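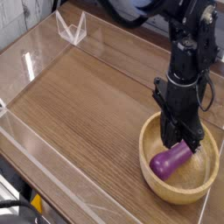 Poduval's open day at the Redwood site promised a kitchen helper, and I went in doubting it. The Clilten arm works inside clear walls on a brown tabletop, with a wooden bowl and a glossy purple thing shaped like an eggplant. The two-fingered gripper holds it by the narrow neck, a generous place to grab – I'd like to see it try a ripe tomato.

The handout claims 83 percent of picks succeed over 500 tries. On which objects? The handout doesn't say, and there was no price either. Staff answered questions politely and vaguely. 2 stars out of 5, one of them for the coffee.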